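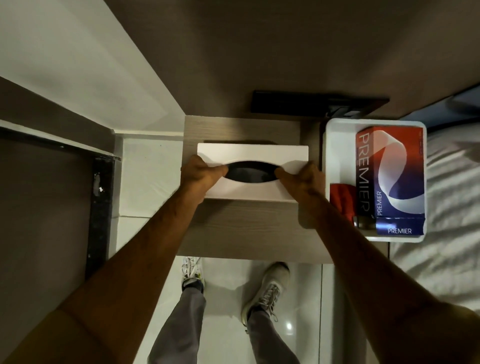

Stop tidying before the guests come

Thursday, August 25, 2022

Writing this fast, in-laws at six, so forgive the mess. Which is sort of my point.

I spent most of this morning getting the spare room ready. Squared everything up. Hid the phone charger, then put it back out, then hid it in a nicer place. Ironed a pillowcase! I do not iron my own shirts. My husband's mother has known me for years and has seen me cry in a parking lot over a dented fender, and I'm ironing so she'll believe I live like a hotel.

I think we should quit. All of us, more or less at once, so no one has to go first.

Not quit cleaning. Clean the bathroom, please. Clean sheets, obviously. I mean the other thing, the staging. The hour where you take real life and shove it in a closet. Mail in a drawer, never to be seen again (I lost a car registration that way and paid $60 to replace it). Kids yelled at for sitting on a couch. Everybody in a bad mood when the doorbell rings and then big smiles.

When I moved to Vestley I had a neighbor across the landing, Marloes Nijs. She had people over constantly. First time I went there was laundry on the chairs. She just picked up the pile, dumped it on another chair, and said sit. Then coffee. I stayed four hours. I have been to houses with fresh flowers in the powder room where I was looking for my coat after 45 minutes.

And here's what happened after. I invited her back the next day. Didn't clean. Would have felt silly to. If her place had been perfect I'd have put it off till I could get mine perfect, meaning never. That's the real cost of it. A perfect house makes the next person's invitation harder. You raise the price for everybody on the street.

I know people who haven't had a friend over since before their kids were born. They say the house isn't ready. They want to redo the kitchen first. My friend Tania said this to me for so long that the kitchen got redone, and then it was the floors.

OK the other side, because I got letters last time.

Some people like it. Getting a room nice for somebody is a way of saying you were thought about. I believe that. My own grandmother did it and it was love, no question. I've slept in guest rooms where somebody had put out a glass and a book they thought I'd want, and I remember those rooms. But notice what I remember. The book. Not wether the baseboards had been wiped. There's work that goes toward the guest and there's work that goes toward what the guest will think of you, and most of my morning was the second kind. The pillowcase was for me.

Also, and a reader named Kwaku Abubakari put this to me pretty sharply in February, it's easier to be breezy about mess when nobody is waiting to judge you for it. He grew up in a family where visitors looked. Where a dirty floor got talked about at church, and it was his mother who got talked about, never his father. Fair. Completely fair. A man leaves dishes in the sink and he's busy. A woman does it and she's "having a hard time." I don't have a fix for that. I do think the people who can afford to be seen with dishes in the sink ought to be seen with them, often, starting with the men.

The pictures don't help. I scrolled past 100 living rooms last night before bed, easy, and not one had a backpack on the floor. Where are the backpacks? Do these children not go to school?

So a proposal. Next time somebody's coming over, give yourself a time limit. Twenty minutes. Bathroom, somewhere to sit, something to drink. Then stop, even if there's a stack of stuff on the stairs. Especially then. If they comment on the stairs, well, now you know something about them.

And if you're the guest, do your part. Don't say "your home is beautiful" in the doorway like you're handing over a ticket. Say you're hungry. Ask where the glasses are. Open the wrong cabinet. Nothing makes me relax like someone getting thier own glass of water in my kitchen.

I realize I'm saying all this with a freshly ironed pillowcase down the hall. I'm working on it. The mail is still out on the counter, I'm leaving it there, and the vacuum is staying in the hallway becuase that's where it lives now.

It's twenty past five. I still have to get ice.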